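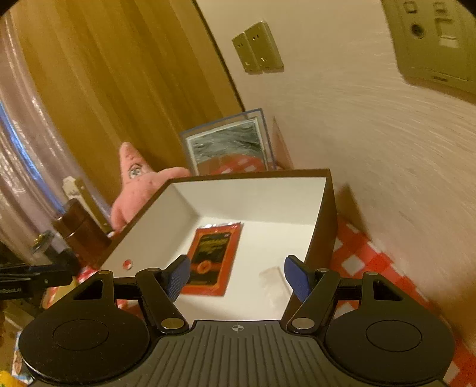
Changes to parcel collection at Wundandale

The way parcels are held and collected at the Wundandale estate office is changing. The new arrangements apply from April 11, 2023 and cover all residents in Sokberg House and the two low-rise blocks behind it. Letters are not affected and will go on being delivered to the boxes in each entrance hall.

Until now the office has taken in parcels of any size and kept them until someone came for them. That worked when a handful arrived each morning. Over the winter the back room filled up, and in December the fire exit at the end of the corridor was partly blocked for two days. The insurer's inspection report asked us to keep the corridor clear at all times and to set a limit on how long items are stored.

The main change is the limit itself. A parcel will be kept for 15 days, counting from the day after the card goes through your door. After that it will be handed back to the carrier. If you are going away for longer, please tell the office before you leave and we will put a note against your flat number. We can extend the time once. We can't hold things open-ended, and we can't forward parcels to another address.

Chilled and frozen food will no longer be accepted, as the office has no fridge apart from the small one used by staff. Several grocery deliveries were left with us last year when residents were out, and most of the contents had to be thrown away. If you order food online, please choose a time when you or a neighbour will be in. Dry goods in sealed packaging are fine.

Large items are the other difficulty. Anything that one person cannot lift safely will be refused at the door, including flat-pack furniture, mattresses and white goods. Please arrange for these to be delivered straight to your flat. The lift in Sokberg House may be booked for the purpose through the office, and padded covers for the walls are available on request. Drivers often ask where to stop. They should use the bay on the north side, next to the bin store, and not the turning circle, which has to stay free for ambulances.

To collect a parcel you will need the card and something showing your name and address. A bank letter or a utility bill will do, on paper or on a phone. If someone else is collecting for you, sign the back of the card and write their name on it. Staff have been asked not to hand anything over without this, even to people they know well. We have had two parcels go to the wrong flat since the autumn, both of them where the surname was the same.

Collection is in the morning and again in the late afternoon. The hatch is closed over lunch, when the carriers make most of their drops and the day's parcels are being entered in the book. The times are on the office door and on the noticeboard in each hall. There is no collection on bank holidays.

Some residents have asked about lockers. We have had a quotation from Onyeka for a bank of lockers against the outside wall of the laundry, opened by a code sent to your phone. The cost would fall on the service charge, and the wall would need a canopy and a new light. The figures will be sent round with the summer accounts so that leaseholders can comment before anything is decided. A second supplier, Plovomer, has been to measure up but has not yet sent a price.

Tenants who don't use a mobile phone would still be able to collect from the hatch if lockers were put in. Three residents wrote to us about this after the last newsletter and we have replied to each of them.

Parcels already in the back room on the date of the change will be treated as if they had arrived that day, so they will not be sent back at once. Fresh cards are being put through doors for all of them. If you think we are holding something of yours and you haven't had a card, please ask at the hatch. A few labels have been damaged by damp and the flat number can't be read - for these we will need to know the sender and the approximate date of delivery.

Returns that you want a carrier to pick up can still be left at the office, as long as they are sealed and labelled and the collection has been booked. Please write your flat number in pencil on the outside. The office does not print labels and has no tape or packing paper to give out.

Questions about any of this can be put to the office in person, by phone or by a note through the hatch.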